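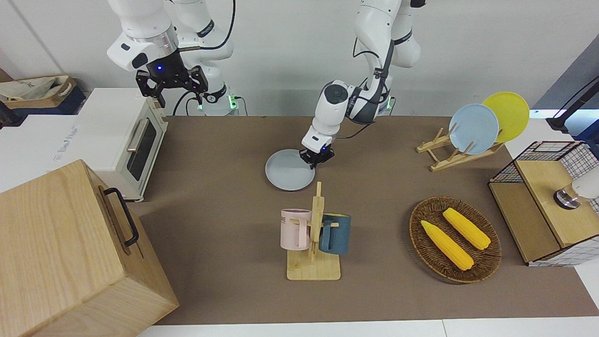 The kitchen bench at the Flirkura open day, with the left gripper at the rim of the gray plate.

Two arms, one plate: an afternoon at Flirkura

I went to the Flirkura open day on Tuesday with a notebook and low expectations, and came home with the notebook mostly full. The invitation had gone to everyone on the Trernham small business list, so the crowd was a mix of café owners, a few people from the care home, students, and those of us who will go anywhere there's parking.

The part everybody wanted to see was the kitchen bench, where a pair of white arms works over a brown surface set out with a toaster oven, a mug rack, a dish rack and a basket with two ears of corn in it. The company calls the setup Plidach. The pitch, as given by Trygve Haugen, who leads the demo team, is that a machine able to tidy up one kitchen can be taught to tidy up any kitchen. I wrote that down and put a question mark next to it.

The job we were shown was putting a plate away. There were already two in the dish rack, a light blue one and a yellow-green one, and the gray one was lying flat on the bench. The left arm came down to the rim, tried to get a finger under it, and slid it a little way across the surface. It went back up. It came down again. On the third try it got the plate off the bench, carried it over at the speed of a cautious waiter, and lowered it into the rack. People clapped. I did too, a bit, and then wondered what I was clapping for. My nephew does this for a dollar.

In fairness, a plate lying flat is a nasty thing to pick up with two hard fingers. Haugen said so himself and didn't try to dress it up. He told us the system had been trained on 2,000 runs of the plate job, all of them done first by a person steering the arms by hand. I asked how many of those runs used a different plate, or a different rack, or a bench at a different height. Different plates, yes. A different rack, no. The height had never changed. So when the leaflet says "household ready" I would like to know whose household.

The mugs went better. The pink one came off its peg cleanly and was set down near the oven, and the blue one followed. Putting them back took longer, and the pink one needed help from a human hand, which came in very quickly from the side – you could tell it had done that before.

I had hoped to see the toaster oven used, given that it was sitting there. It wasn't on the program. Neither was the corn. Iraklis Karagiannis from the software side told me that opening the oven door is "working in the lab", and that they had left it out because the room was warm and crowded and they wanted to keep the session short. Maybe so. The session ran 30 minutes over.

The question I most wanted answered was the one about success rates, and here I'll give them some credit, because there was a sheet. Over 430 plate attempts since March, the arms had finished the job without help in 63 percent. That is a real number and they handed it out without being pushed. It is also a number that means more than a third of the time somebody has to step in, and the sheet doesn't say how many plates ended up on the floor. I asked. Karagiannis said "a few" and moved on to the next hand in the air.

One of the café owners asked about price. There isn't one. She asked about a date, and there isn't one of those either, although there will be a trial in the staff kitchen at Ibarra, the packing firm on the other side of town. I would rather read a report on that than sit through another demo, because the staff at Ibarra will leave their plates wherever they like, with food on them, stacked three deep under somebody's lunch box.

What I didn't care for was the talk beforehand, which had a lot in it about giving people back their evenings. The bench itself was more modest than the talk and I liked it better. The engineers answered what they were asked. When the arm missed, they let it miss and left it to try again, and I've been to demos where a curtain would have come down.

Flirkura says the doors will open again once the Ibarra trial is done. Sign up at the front desk if you want a place, and eat first, as there were no sandwiches left by the time the questions ended.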